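**Keeping a reading log: pages or minutes?**

**kivar_reader**
I've kept a log since November and I'm on 357 pages this month. My sister says minutes are fairer, as a page of poetry isn't a page of thriller. What do you all write down?

**Clementina Carrilho**
Minutes. 30 a day, timer on the kitchen shelf. I stopped counting pages when I caught myself picking thin books.

**tridar7**
Disagree. Half my minutes go on looking out of the window. Pages are at least pages — I do 2,000 a season and it keeps me going.

**Clementina Carrilho**
Looking out of the window is part of it. You're thinking about what you read.

**tridar7**
Sometimes I'm thinking about dinner.

**Shoshana Quintanilla**
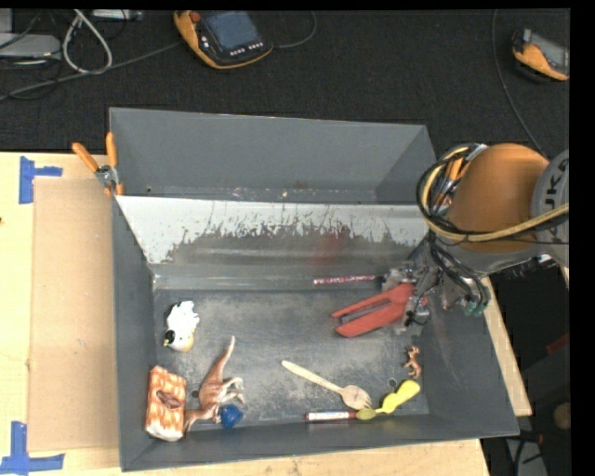
I log neither, only the title and one line on what stuck. For a while I drew the line from a tub of bits: pick something out, write how it connects to the book. The small white animal with black spots got me a decent note on a farming memoir. It's slow, but I can still tell you what those books were about.

**kivar_reader**
Might try the one line next to the pages. Does it matter if I do it the next day?

**Shoshana Quintanilla**
I leave it until Friday and do the whole week.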